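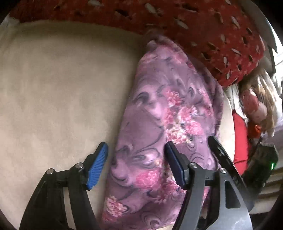
Cushion and floor textile person wanted — part time, Brisa Home Rentals

We need another pair of hands in the soft goods room. Start in May, sooner if you can.

Brisa rents out furnished apartments, mostly short stays. Tsehay Zeleke runs soft goods: cushions, throws, rugs, bed covers, curtains. Everything that comes back from a rental goes through her room before it goes out again. Right now it is her and one other person and the shelves are full.

What you'd be doing

Checking cushions in from the vans. Covers off, zippers checked, inserts plumped or binned. Floral covers are the big thing this year, purples and pinks especially, so expect plenty of those. Matching covers to the right rug for each apartment. Tsehay has a binder for this, with swatches. Follow the binder until you know it, then argue with it if you like.

Rugs. Shaking out, vacuuming both sides, spot cleaning, rolling. Patterned side in, label out. The openwork ones with the lighter backing snag very easily so no rings or bracelets on those please, and no beater bar.

Small repairs. Popped seams, missing ties, a loose edge here and there. Hand sewing is enough. If you can use a machine, great, there's a decent one by the window.

Setting up rooms. Two mornings a week you go out with Roman Kaczmarczyk and dress apartments before guests arrive. Cushions on, rugs down flat, corners not curling. Photos to Tsehay before you leave the building. Some of the apartments are carpeted and the rugs creep on carpet, so bring the grip pads from the rack, every time.

Also sweeping up. There is a lot of lint.

Hours and pay

20 hours a week, mornings, 7:30 start. Paid hourly, every two weeks, rate given on the phone when we call you. Travel time between apartments is paid. Lunch is your own but there's a fridge and a microwave. We can talk about more hours in the summer, can't promise it.

Who we're looking for

Someone careful. A good eye for color, or at least someone who can tell lilac from gray before the first coffee.
Able to lift a rolled rug with a second person.
Fine with stairs. The Kumsa building has no elevator and we do 13 apartments there.
OK with dust, and with detergent smells.
Drivers license helpful, not required. Roman drives.

No experience needed in rentals. Laundry, tailoring, hotel housekeeping, theater wardrobe, upholstery, raising three kids and a dog — all useful, tell us. We will train you on the steamer and on the stain chart, takes a week or so.

Not for you if you want to sit down. There are stools but you won't see much of them.

The room

Unit 2 on Trurnis Street, round the back, green door. Stock is a bit over capacity at the moment, 701 cushions on the last list plus whatever came in after. Good light in the mornings. Radio is on, station is negotiable. Bus stops at the corner, bike rack inside the gate. Parking is a pain before 9 so don't count on it.

How to apply

Email or drop off a short note. Resume if you have one, a half page about yourself is fine too. Tell us
— which mornings you can do
— when you could start
— any sewing you've done, even just buttons
— a phone number that you pick up

Put SOFT GOODS in the subject line or it ends up with the booking mail and Tsehay never sees it.

If we like the sound of you we'll ask you in for a paid trial morning. You'll change some covers, roll a rug, sort a pile of mixed returns into keep, repair and toss. Wear shoes you can slip off easily, we don't walk on the clean rugs in outdoor shoes.

Questions about the apartment mornings go to Roman, everything else to Tsehay. Phone is best after 2 in the afternoon, before that we're usualy out or up to our elbows in covers.

Ad stays up till we find somebody.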